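Picking as a Service: what are you paying for?
Speaker notes – Kirsty Furnival

Slot is 20 minutes with questions. Water on the lectern. Don't read the slides out.

SLIDE 1 – title
Say who I am and who pays me (not Voltitov, not Andano). I've been asked to talk about the Prukum subscription and whether a small packing firm should sign up. Short version: not on the terms I was shown in May. Long version follows.

SLIDE 2 – the offer
Prukum is sold by Voltitov as "learned picking". You bring an arm, or lease one, and they bring the software, a set of starter skills and someone on the phone. The brochure says it will pick small mixed objects out of a tray with no programming. Pause on "no programming". Ask who in the room has heard that before. Wait for the hands.

SLIDE 3 – the work itself
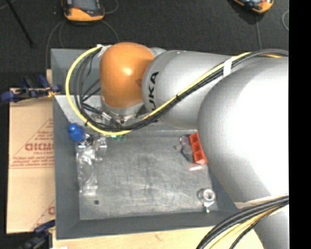 The headline figure is 97 per cent. Ask: 97 per cent of what? The brochure says "successful grasps". A grasp is the fingers closing on something. It doesn't say the thing got to where you wanted it, or that it was the thing you asked for. I wrote to Voltitov about this and got the brochure back as an attachment.

Also ask how many tries. They quote 1,000 picks. I asked if that was 1,000 in a row or the best 1,000 out of a longer run, and the reply used the word "representative". Leave that hanging, don't labour it.

SLIDE 4 – small awkward things
Talk about objects. Clear plastic is the one I'd test first. Cameras have trouble with it and so do a lot of people's demos. Then anything small and round that rolls away when a finger touches it. If your stock is all matt cardboard boxes you may be fine, but then you probably don't need this product – a suction cup and a fixed routine will do it for less.

Mention fixed fittings. If there are bolts in the bottom of your tray, does the software know they aren't stock? Put it to the vendor and get the answer in writing.

(Skip to slide 6 if running late.)

SLIDE 5 – cables
Everybody forgets cables. A gripper needs wiring and the wiring has to go round the joints. The contract calls this "dressing" and leaves it to the customer. So if a cable snags and the arm stops, that's your downtime and it doesn't count against their figures. Page 60 of the terms. Yes, there are at least 60 pages. 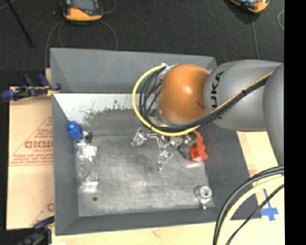
Andano's integration desk put it to me differently when I sent them a draft of this talk: the customer always owns the cell, they said, and a picking service that promised to cover cabling would have to charge twice as much, and I was being unfair to Voltitov by treating an ordinary exclusion as a trick. Read that out in full. I think it's a fair point about price. I still think it belongs on page one.

SLIDE 6 – Magsi
Someone will ask about Magsi. It's cheaper, it makes smaller claims and the manual is poor. I've only had a morning with it. Don't get drawn.

SLIDE 7 – before you sign
Take your own objects to the demo, in a carrier bag, and tip them out yourself. Stay for an hour. Ask to see a failed pick and what the arm does next. Find out what happens to the skills it has learned on your stock if you cancel. I was told they "remain on the platform", so you'd be paying to train something you can't keep.

If they want a deposit before a demo with your stock – go home.

Questions. Repeat each one for the back row.

Contact: use the form on the speakers' page
© Kirsty Furnival. Slides may be shared with credit.
Back to top

Related
Leasing an arm: reading the small print
Magsi starter kit, first impressions
Grippers for mixed stock
What "no programming" means in practice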